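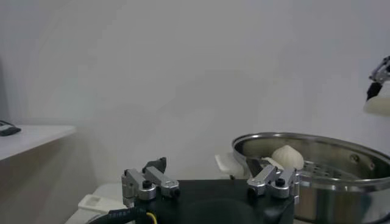 Chukwuemeka Okafor wrote in to ask why his kettle had grown a white crust in six weeks when the old one stayed clean for years, and whether the new supply line was putting something into the water that had not been there before.

February
By Flurina Schwaiger

Search this site Enter keywords Go

The short reply is that the water is harder than it was. Until the changeover, the Ikbridge side of the district was fed from the upper reservoir, at three grains per gallon. The blend now coming down the Zurkholm line includes well water and measures nine grains at the street connection. Both figures are for total hardness, expressed as calcium carbonate. Nothing has been added at the treatment stage. The extra calcium and magnesium come out of the rock the wells are drilled through.

Hardness at this level is not a health matter, and the utility has no duty to remove it. It does change how equipment behaves. Cold hard water can sit in a pipe for a long time without leaving much behind. When it is heated, dissolved calcium bicarbonate breaks down, carbon dioxide leaves, and calcium carbonate comes out as a solid on the hottest surface available. In a storage water heater that surface is the element or the bottom of the tank. In a kettle it is the heating plate. Boiling concentrates whatever stays in solution, so topping up a half-full kettle all day makes the deposit heavier than emptying it each time would.

Several readers asked about vinegar. Plain white vinegar dissolves fresh carbonate scale but is slow on old scale, and the smell lingers. Citric acid in powder form works faster when warm, though it should not be boiled. Near the boiling point, with plenty of calcium present, it can leave calcium citrate, a second deposit that is harder to shift than the first. Warm tap water is hot enough. Leave the solution in place until the fizzing stops, pour it off, and rinse twice. Never mix either acid with bleach or a cleaner containing it.

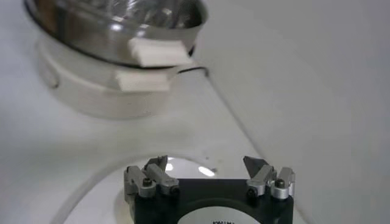 Scale on metal is often mistaken for damage. A rainbow tint on stainless steel is a thin oxide layer from heat, a chalky film is carbonate, and brown specks are usually iron carried in from older pipe. The first is harmless, the second comes off with acid, and the third wipes away with a mild abrasive paste. Polished steel makes the film hard to judge, and a bowl like the one shown here, full of bright streaks from the lights, has to be turned or shaded before you can tell glare from deposit. Unplug anything electric before descaling it and keep its cord out of the splash. Do not submerge a base that contains wiring. Aluminum should be treated separately, for a short time only, and should not be left to soak overnight in either acid.

Glass behaves much the same way as steel. If a clear panel or shower door stays cloudy after an acid rinse, the surface is probably etched, and no amount of further cleaning will bring it back.

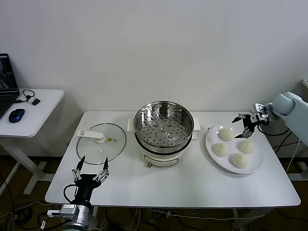 For storage water heaters the procedure is different and should be done with more care. Shut off the power or gas, close the cold inlet, and let the tank cool. Attach a hose to the drain valve, run it to a floor drain, and open a hot tap upstairs so air can enter. Short bursts of cold water through the inlet will stir up loose sediment. On older tanks the drain valve may not reseat, so have a threaded cap on hand. Refill completely, with the hot tap running free of air, before restoring power.

Nkechi Ugwu asks whether the changeover also raised the pressure. It did on the lower streets, where the static reading is now 55 psi. That is within the normal range for house plumbing and does not call for a regulator.

Paweena Ratanaporn has the order sheet for hardness test strips. Take the sample from a cold kitchen tap that has run for three minutes, ahead of any softener or filter jug, and write the street name on the envelope. Results from Idahosa Road are still missing.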